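Search reviews, guides, makers...
Go

Reviews > Grippers & End Effectors > Small Budgets

28/10/2023
By Marion Kerr

Nodis two-finger gripper: cheap to buy, less cheap to own

Our equipment budget for the year was $3000, and I had already spent most of it in my head by the time the quotes came in. Thiele wanted nearly all of it for one gripper, with a carrying case nicer than my luggage. Dernura never wrote back. The Nodis was $344, so the Nodis it was.

For that you get the gripper, two pairs of fingers, and a manual that has been translated by someone with other plans that evening. Mounting took me an afternoon. The adapter plate is extra, at $79, and you find this out on the last page of the order form. Put it in your budget from the start. Put in a second cable too.
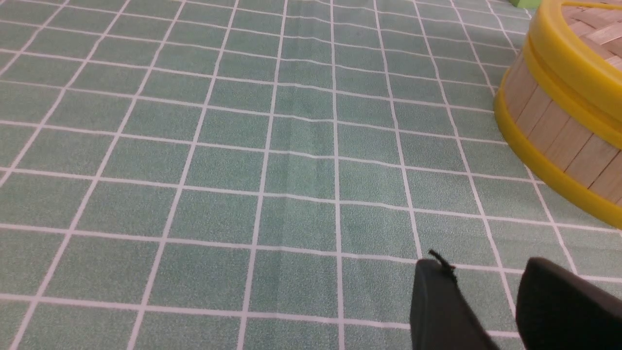

Kitchen work is where I expected it to fall apart, and it mostly didn't. Grip force has 6 settings. The bottom two are for people who own eggs, and the top one I tried once on a paper cup. Light, round things are fine if you come at them straight. Wide things are another matter: the opening is narrower than the spec sheet led me to believe, so measure your biggest object before you order. I measured mine after.

The finger pads wear quickly. I'm on my second set, and Trondano sells a pair that fits and lasts longer, for a price that made me go check the first set again.

If you're planning purchases for November, buy the Nodis, add the plate and spare pads, and leave the rest of the money alone for a month. Something else will break. Four stars, minus a half for the order form.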